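Prinow Flooring - Gallery: Low-Pile Carpet in Work Areas

This page collects notes on light gray low-pile carpet in rooms that carry equipment as well as foot traffic. Product lines mentioned are Lecomte 20 (sheet) and Dolard (tile, 20 inches square). Captions give the room type, the backing and any point that matters for maintenance. Room areas are in square feet and exclude closets and door recesses.

Light gray was specified by the customer in most of these jobs. It shows dark lint and rubber dust sooner than a mid gray does, but it reflects more light at floor level, and small dropped hardware is easier to find on it. Screws and washers in black oxide finish show up well. Zinc parts do not.

Selection

For rooms up to 200 square feet we normally quote sheet goods. The material arrives on one roll, there is a single seam or none, and cutting waste stays low. Above that size tile is usually the better choice, mainly for replacement. A damaged tile can be lifted and swapped in a few minutes if the customer kept spares from the same dye lot. We leave one unopened carton on site with every tile job and mark the lot number on the end flap.

Pile height matters more than fiber weight where anything stands on the floor for long periods. A short, dense loop recovers from point loads faster than cut pile and gives casters less to push against. Heavy stands should still have a load plate under each foot.

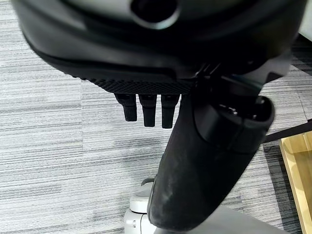
Backing is the second item to settle. Cushion backing is comfortable under people who stand all day, but it lets tall equipment rock slightly. Hard backing is flatter and is our default for any room where something has to stay level. The two should not be mixed in one room. The height difference is small, but it can be felt at the joint and it will catch a cart wheel.

Adhesive: pressure-sensitive, full spread, for tile. Sheet goods get a permanent adhesive at seams and doorways and a releasable one in the field. Let the spread go clear before laying. In January, with the building heat off overnight, this can take until early afternoon.

Room notes

Workroom, 759 square feet, Dolard tile, hard backing. Quarter-turn layout. Cable route left along the north wall with loose-laid tiles over it, so the cover can be opened without cutting. Transition to the corridor is a vinyl reducer, glued.

Store room, 53 square feet, Lecomte 20, hard backing. One piece, no seam. Shelving went in after the carpet, with load plates under all uprights. Base is four-inch rubber, coved.

Office, 200 square feet, Lecomte 20, cushion backing. One seam, placed away from the desk so that chair casters do not cross it. Pile direction runs toward the window - reversed from the drawing at the customer's request.

Maintenance

Vacuum with a suction-only head. Beater bars fuzz the loop over time, most visibly along walkways. Gray scuffs from rubber feet and wheels generally come up with a dry white cloth and a small amount of neutral cleaner. Work from the outside of the mark toward the middle and blot. Solvent cleaners will soften the backing and should be kept off tile joints.

Hot water extraction once a year is enough in most rooms. Clear the floor first, or raise the equipment on blocks. Metal feet left on damp carpet will leave rust rings, and on light gray those are permanent in practice. Keep the room closed until the pile is dry to the touch at the base.

Spare cartons should be stored flat, face up, in a heated room. Tiles kept on edge take a curl and will not lie down again without weight.

Cut samples of both lines can be requested through the Prurance counter. State the backing when ordering; the faces are identical and the sample cards are filed by backing code.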